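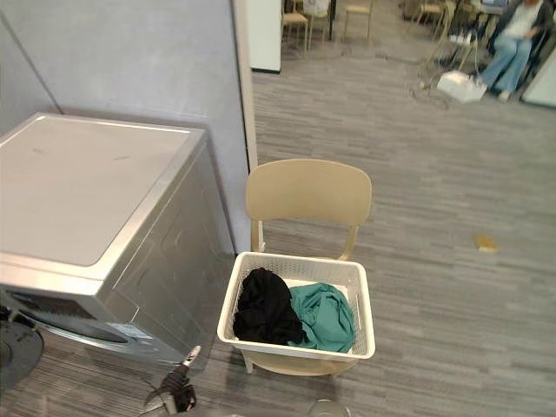 *One of the front loaders, silver model.*

Sastano started with 3 used washers and a rented van. We rent laundry machines to student houses, small apartment buildings, a couple of campgrounds. Monthly, no long contract. That's pretty much the whole business.

**Who we are**

Small team. Ataberk Demirtaş runs it, answers the phone most mornings, still does deliveries when we're short. Came over from Avcı, where he fixed dryers for 16 years. Office is upstairs from the workshop on Cornen Street, ring the bell twice.

**What you get**

- Washer or dryer, delivered and hooked up
- Repairs included, parts too
- Swap to a bigger machine anytime, you only pay the diference
- Basket on request, just ask when you book
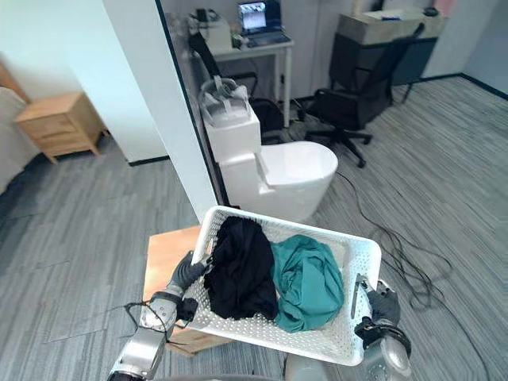 **Where we are now**

Over 800 machines out on rent, 273 of them in student housing. Busiest time is the start of fall term, so book early if you can. March is quiet and we do most of our overhauls then.

Old machines get stripped for parts. Whatever is left goes to Idasix for scrap.

**Getting in touch**

Call or stop by. Email works but its slower. For a leak, shut the water off first and then call, day or night. New price list goes up Mon 21 September, current renters keep their old rate until the rental ends.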